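Clothing swap returns in June

The spring swap at the Jeston Road hall brought in 900 items, and most of them went home with someone new. We're holding the next one in June, with doors open at 12. Bring clean clothes in any size. Coats and shoes are welcome too, but we can't take pillows or used underwear.

Check pockets and zippers before you pack. A missing button is fine if you tell us at the door – it goes on the mending rack.

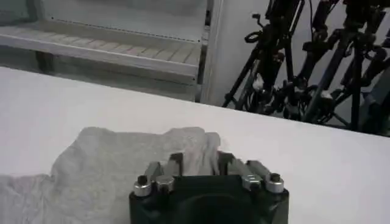 One reader from Cloutier wrote in to ask for more kids' sizes, as the racks ran low by 2 last time and her older boy went home with nothing. We've moved children's clothes to the front room and will hold back part of the stock until mid-afternoon.

Each person can take up to 12 pieces before 3, and as many as they like after that. You don't have to bring anything to take something. Clothes left at the end go to the Zesuvley thrift store, apart from stained or torn cotton, which gets cut up for cleaning rags.
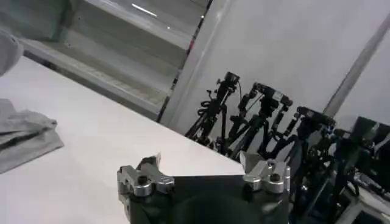 White tabletop at the clothing swap.

T-shirts are always our biggest pile. Please fold them with the size label on top, and keep adult and child sizes in separate bags.

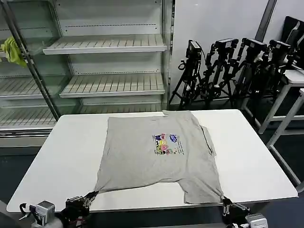
Sweaters and jeans can go in together. The Skokex bus stops across the street, and parking behind the hall is free – use the side entrance if you have heavy bags.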